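The returns room at Morstead is at the back, past the vending machine, and Zawadi Masanja has run it for seven years. Customers send back jewelry, hair clips, keyrings and the occasional sock, and her team sorts all of it. In May the company bought a sorting system called Nidora, and the job changed.

"I was told it would free us up," she says. "Free us up for what, I asked. There was a slide about that, but they skipped it."

On a good shift the system clears 300 items. A quick pair of hands used to clear 200. Masanja doesn't dispute the numbers, though she notes that the hands also answered the phone.

Yuk-lan Chuang came over from packing to work alongside it. Her days now go on small flat things, rings mostly, which are the items Nidora still sends back to a person for a second look. "It's very good with boxes," she says. "A box is a generous object. A ring lies there and gives you no help at all."

She had 90 minutes of training and a laminated card. The card has since been corrected in pen, twice, in different handwriting.

Has anyone lost a job? No, Masanja says, but two people left and were not replaced - "so you can do that sum yourself." The ones who stayed got a small raise and new titles. Chuang is a Handling Associate. Her mother has asked what she handles.

Neither of them wants the old room back, exactly. Chuang's wrists hurt less. Masanja misses the talking, which used to run the whole length of the bench and now has to wait until the 10 o'clock break.

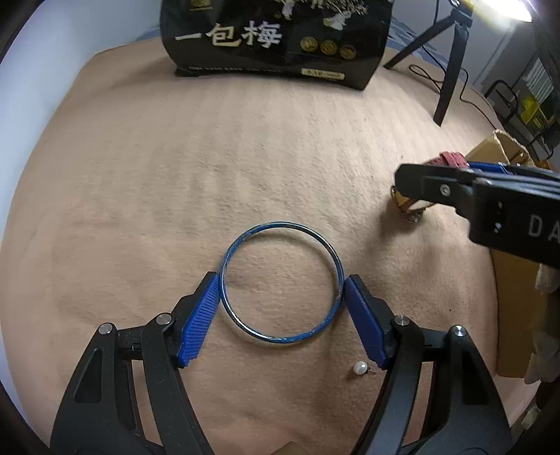
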